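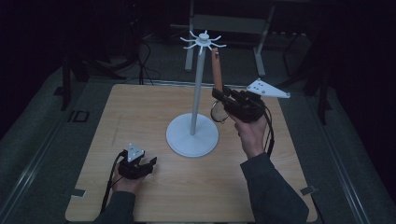 Anstead kitchen and homewares reuse project
Progress report to the Garnlow Fund
January 2024

This report covers the period since our last one in August. It deals with the kitchen starter sets, the small items store and spending against the grant.

Starter sets

We have issued 47 starter sets to households moving into unfurnished tenancies. The target for the whole grant year was 60, so we expect to pass it before the final report. A set contains pans, plates, bowls, cutlery, a kettle, mugs and somewhere to keep the mugs. The last item was added after households told us that cupboard space was their main difficulty. Many of the flats have one wall unit and nothing else.

We tried two ways of dealing with this. Screw-in cup hooks were cheap but most tenancy agreements do not allow drilling, and we stopped offering them. Mug trees have worked better. They stand on the worktop, take up little room and need no fixing. The type we now prefer is the plain white one with a round flat base, a single thin pole and curved hooks spreading out from the top. With all the hooks at the top, the base stays clear, though it does need loading evenly. A stand with every mug on one side will lean, and we have added a line about this to the leaflet that goes in the box.

We bought 22 mug trees from Jirketti at trade price and 12 more came in as donations. Donated ones vary a good deal. Two had bent hooks and were not passed on.

Checking and packing

Every stand is put on a flat board and checked before it goes out. We look at whether the base sits level, whether the pole is tight and whether the hooks turn or pull loose. It takes a couple of minutes. Stands with a loose pole can usually be tightened from underneath, and the right size of key is now kept in the packing drawer with the tape.

Packing is still slower than we would like. The stands do not fit the standard carton when assembled – the hooks are too wide – so they either go in a separate box or are taken apart. Households have asked for them assembled where possible. We are trying a taller carton from Wei Packaging and will report on breakages and cost next time.

Small items store

Shelving is in place along both long walls. Mugs and glasses are on the lower shelves, with pans above. Labelling is nearly finished. The remaining job is the cutlery, which is still in mixed tubs and has to be sorted by hand for each set.

Spending

Spending is within budget on all lines except cartons, where prices rose in the autumn. We have covered the difference from the hooks line, as that money was no longer needed. We would be grateful for confirmation that this is acceptable.

Next period

We plan to finish the cutlery sorting, settle on a carton and place a second order for mug trees. We would also like to add a dish rack to the set if the price allows. Quotes have been requested and will be sent on when they arrive.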